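What should I expect from the robot demo at an open day?

Posted in Events and Visits

I signed up for the open day at Itanora on 3/25/20 and the schedule lists a 20-minute session called "Simulated tabletop work." I was hoping to see actual machines. Their page has one picture for that session and not much text with it:

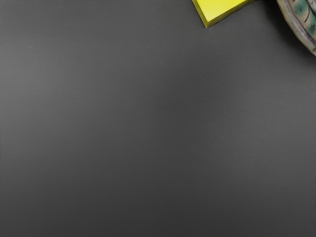 Murdo MacBrayne wrote back when I asked on the events board that the simulator session is the better half of the visit, and that I should get to it early and leave the hall for later. I have a 341-mile drive each way, so I would like another opinion before I book a room. Do they run anything live, or is it all on a screen? Can you ask the staff questions while it is going on? I'm bringing my son, who is 12 and on a school robotics team.

Posted by hallway_kit

Agarwal

I went in January. It's both. The simulated session is in a side room with a big screen and benches. A staff member loads a tabletop with a few things on it, a block and a dish for example, and talks about how the task is set up and what gets changed between runs. The lighting gets changed a lot, and so do the positions. In our session they moved one item a small distance and ran it again, and that took up a good part of the time. If your son has done any programming he'll follow it fine.

The live part is in the main hall at the other end of the building. When I went there were two arms running and one was down for most of the afternoon. You stand behind a rail. Questions are fine in both rooms, but the hall is loud and I gave up trying to hear the answers.

Practical things: parking lot B is closer than the one on the map. They gave out numbered tickets for the side room and mine was 186, which meant a wait of over an hour. Get the ticket first, then go look at the hall. The coffee stand takes cards only.

Posted by Nivus

They had 775 people last time, so go early.

Posted by ridgeline04

Can't speak to Itanora, but I've been to a couple of these at other companies and the screen demos were slow. Bring a snack for the kid. Also check whether your booking covers two people. Mine didn't and I had to pay again at the door.

hallway_kit replied:

Thanks. I checked and it only covered me, so I added him. We'll get the ticket first.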